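Speaker notes – "House rules for operators: working practice for teleoperated collection in occupied homes"
Nov 6, 2022

Slide 1. Title
Give name and affiliation, then go straight on. Ask for questions to be held until slide 7, except on definitions.

Slide 2. Scope
The practice covers handheld teleoperation of two-arm machines in rooms that people live in. It does not cover fenced cells or the Vallis test hall, which has its own document. Define three terms before moving on: operator, reach zone, stop state. Reach zone means the floor area either arm can cover with the base parked, plus a margin of 205 mm. Stop state means drives held and grippers holding their last position. It does not mean power off. Say this twice; the September draft mixed the two up and we got letters.

Slide 3. Clause 4, people in the reach zone
Read the clause aloud: "No part of any person shall be inside the reach zone while the arms are enabled, except as allowed in 4.3." Then 4.3: the operator may stand near the zone if both controllers are in hand and the line of sight to both grippers is clear. Footwear is 4.4. The current text says "should" for closed shoes in homes and "shall" everywhere else. Leave the picture up while reading 4.4.
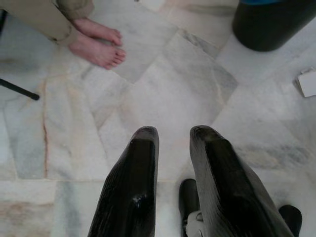

Taha Naciri wrote in after the draft went out that "should" is a word for people who have already decided not to, and that 4.4 ought to read "shall" in every room, with disposable overshoes ruled out by name. He also asked why the margin in 4.3 is measured from the fingertip and not from the widest point of the open gripper.

Response to the first point: under review. Many households ask for shoes off at the door, and a "shall" that is broken on each visit weakens the rest of the clause. The likely outcome is "shall", with clean indoor shoes carried in the operator's kit. Response to the second: accepted. The margin will be taken from the widest point.

Slide 4. Clause 5, floor and loose items
Hard floors: check for grit before the base is moved. Anything on the floor inside the reach zone is either a task object or it is removed. Paper and card are listed separately because they slide under a wheel and are easy to miss on a pale floor. Containers on the floor are logged with their contents. Dhillon asked for an exception for items under 58 g. Declined – weight is a poor guide to what a wheel will do with an object.

Slide 5. Clause 6, surfaces and cables
Shelves with breakable or personal items stay outside the reach zone, or the base is moved. Drinks on a task table have caps on. Cables are the weak part of the clause. The draft asks for slack to be "managed", and reviewers at Brastetti rightly said that cannot be checked. 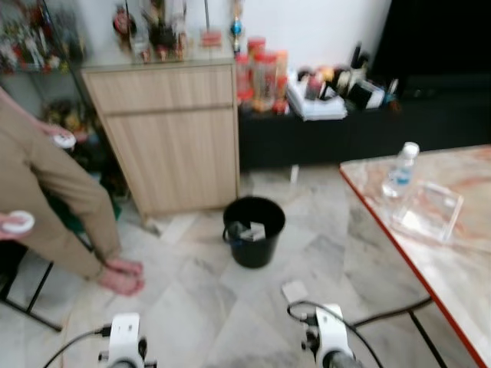
Proposed wording: "With both arms at full extension, no cable shall touch the floor, the table or the operator, and no free loop shall be wider than 276 mm." The check is done once per setup with the arms moved slowly, and again after any tool change. A photo goes in the log.

Slide 6. Clause 7, stop and handover
Either controller can trigger the stop state. Handover between operators takes place only in the stop state, one controller at a time, left first. Release time on the trigger: 800 ms maximum, measured at the gripper. Pralora hardware needs the firmware setting in Annex B.

Slide 7. Open items
4.4 wording. Cable loop figure, pending comments. Whether an observer in the room counts as a person under clause 4 (yes, but the text should say so). Take questions here. If short of time, skip Annex B and refer to the handout.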